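Write the boring bits down first

I've got a bee in my bonnet about rules for robot work, and since it's my column I'm going to let it out. I don't mean the big rules, the ones with numbers and a price tag that live in a binder behind the safety officer's desk. I mean the small ones. What counts as "done"? Where does the arm go when it's finished? Who's allowed to nudge a cup that's ended up somewhere silly?

When we started the cup work at Oltbridge we had 4 written rules, and I was quite proud of them, because they fitted on one sheet. By June there were 16. Everybody groaned (me too!) and one or two people asked if we'd all be filling in forms before lunch. I think now that 16 was closer to right, and I'll tell you why.

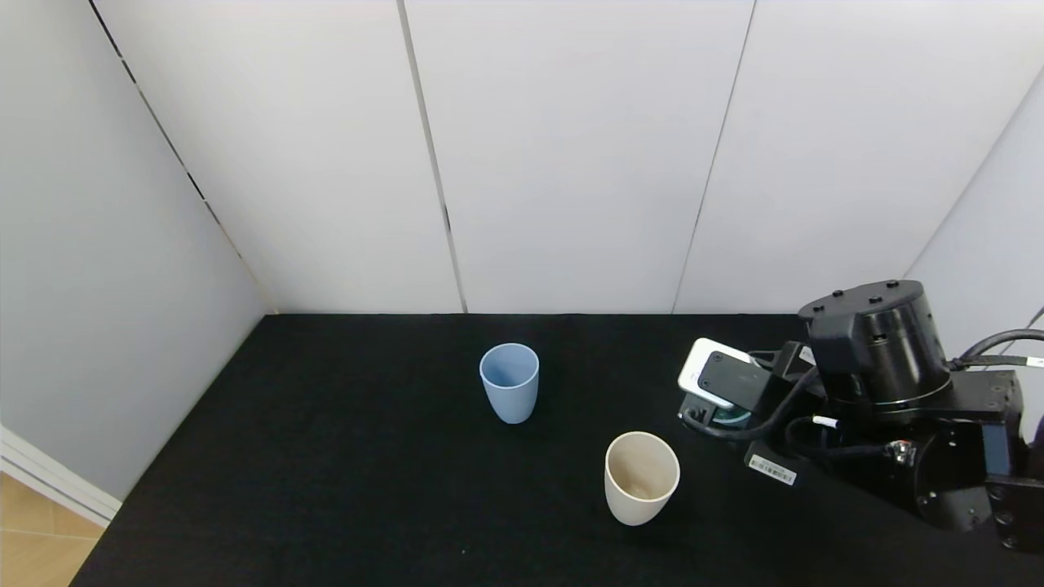
Take the word "placed". We had a rule that said a cup must be placed upright on the cloth, and for weeks I thought that was perfectly clear. Then we compared our runs with the ones from the Cloditz group, who were using the same wording, and they were scoring a cup as placed while the fingers were still round it. We only scored it once the fingers had opened and the arm had backed off. Same sentence, two different jobs! We had 1345 runs between us by then, and 117 of them had to be scored again by hand, which took the shine off a whole week.

You could say that's just sloppy wording and any sensible person would sort it out over a cup of tea. Well, yes, we did sort it out over a cup of tea. But we did it after the runs were in, and the whole point of a rule is to have the row early, while it's still cheap. The new wording says when you start judging, what touching means, and what to do if the cup is still rocking. It's dull as anything and I love it. 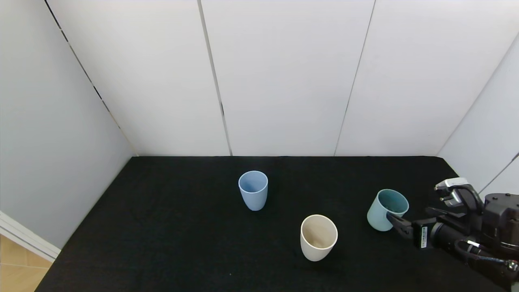
One gripper finger against the teal cup, with the cream and light blue cups standing clear.

My other grumble is resets. I've read plenty of good practice guides, the Van Loon checklist among them, and they'll give you pages on speed limits and stop buttons (quite right too, keep those) and then a single line telling you to "return the objects to the start". Return them how? If I put the cups back by eye every time, I get kinder as the afternoon goes on. I start leaving them where I know the arm does well. I don't mean to, but I've looked back over my own sessions and it's there plain as day. So our rule is that the start positions are chosen before the session and written down, and the person doing the resets doesn't get to pick. 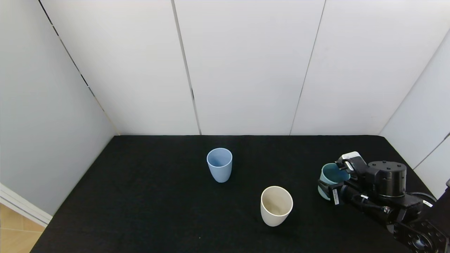

Should a small team bother with any of this if it never plans to share its results?
It should, because the first people to misread your notes will be you, a few months on, and a page of plain rules costs far less than doing the runs over.

Now, I do have some sympathy for the other side. On the Tisano project there were so many rules that people stopped reading them, and a rule that's skipped is worse than a gap, as everyone assumes it's being followed. I'd keep the lot to two sheets, in big type, stuck up where you can read it from the chair. If a new one goes in, have a look for an old one to take out. We've dropped a couple that way, including a very stern one about labelling cables that I wrote myself and then forgot to follow.

And please, put a date on the sheet. Ours says 2026-02-25 at the bottom and it'll be out of date by the summer, but at least we'll know which version we were arguing about.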